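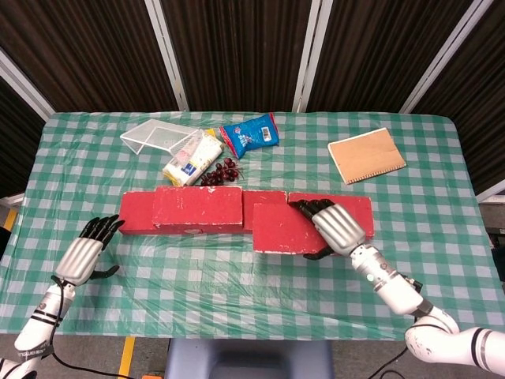
Grasp planner keeps treating a row of blocks as one object

Vaida Urbonaitė
June 10, 2023

Hi all, hoping someone has been through this. I'm running a two-armed setup with five-fingered hands and I've got five red blocks in a row, some of them overlapping a bit. What I want is dead simple: right hand takes hold at the right-hand end, left hand waits out of the way, pick one up, carry on.

My trouble is that the segmentation merges neighbours. Sometimes I get five masks, more often I get 2, and then the planner picks a grasp centre that straddles two blocks. The fingers end up over the far edge of whatever it thinks the thing is. I'm on Ostel 21 for perception and the stock Mokach planner after it. The grapes and the packets behind the blocks come out fine every time, which annoys me more than it should!

I've tried raising the mask threshold and it just loses the scuffed bits where the red has worn off. Is there a setting I'm missing or do I need to retrain?

Parveen Begum

Don't retrain yet. I had very nearly the same thing with stacked trays and spent a whole October labelling pictures for no gain at all.

Same colour, matt surface, touching edges – a colour mask has very little to go on there. Your blocks aren't all at the same height though, so use the depth. In Ostel there's an option called split_on_step, off by default, which cuts a mask wherever the depth jumps. Start it at 3 mm and go up if it starts chopping single blocks in half. Turn the hole filling off while you're at it, or it'll glue them back together again.

Have a look at your tablecloth as well. Mine was shiny plastic like yours and the pale streaks gave me rubbish depth, so I fitted the table plane once with everything cleared away and saved it. Much calmer after that.

Then in Mokach, make it reject any grasp where the thumb and fingers land on different masks. It's a one-line check in the scoring function and I can't think why it isn't there already.

Raudsepp

had this too, went back to version 20 and it stopped. didn't look into why

Flulodix

What Parveen said about depth, plus check your hand model. Ours had the thumb a good bit shorter than the real one, so the planner thought it was pinching a single block when it was well under the next. Log the planned fingertip positions beside the ones from the joint readings. If they disagree before contact, no amount of fiddling with masks will sort it out.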